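Snack box on the table, or everything into jars?
Board: Pantry and Kitchen Storage

mandside_mom
Posts: 420
Sep 8, 2023

Hi all, long-time reader and not much of a poster. I finally got started on the snack situation in our kitchen, and I'd love some opinions before I go any further. 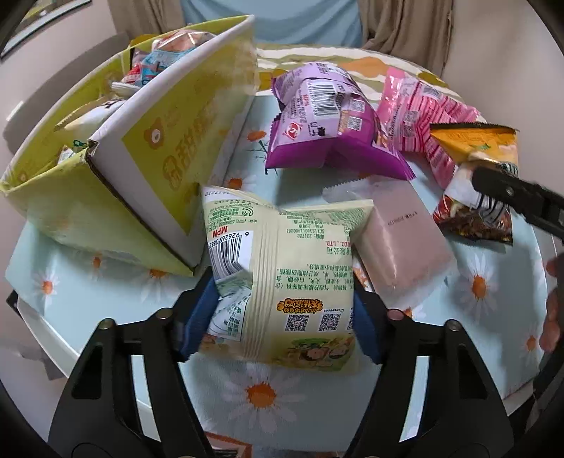

My plan is to keep the open cardboard box right on the table, on the daisy tablecloth, and let the snacks live in it. It's a cheerful box (yellow-green with a bear head on it, and I'm a little attached to it) and the kids can see what they've got. My sister-in-law thinks I should empty every bag into glass jars and be done with it. What would you do?

Skedine
Posts: 1693

Oh, keep the box! I did jars for years, and all I got was stale crackers and a lot of washing up. A bag that's still puffed up is doing a better job than any jar I own, so leave them sealed until somebody's hungry. I'd stand them on end like files in a drawer, though, or the little ones sink to the bottom and you find them in March.

brunton_baker
Posts: 126

I'm going to disagree, sorry Skedine! Cardboard on a kitchen table gets grubby so fast, especially with a cloth under it that has to come off for the wash. We had one split at the corner on us. A plastic bin with handles costs very little and you can wipe it out.

Skedine

Well, sure, if it splits you get another box. They're free!

Braltden
Posts: 1280

Jars are fine for nuts and pretzels, I think, but for wrapped snacks I'm with the box. One thing I'd add is to write the date you bought them on a bit of masking tape, mainly for imported ones where you can't read the label.

mandside_mom

Thank you, all of you! The box stays for now, and I'll pick up some masking tape tomorrow. brunton_baker, what size is your bin? I may want one for the pasta shelf.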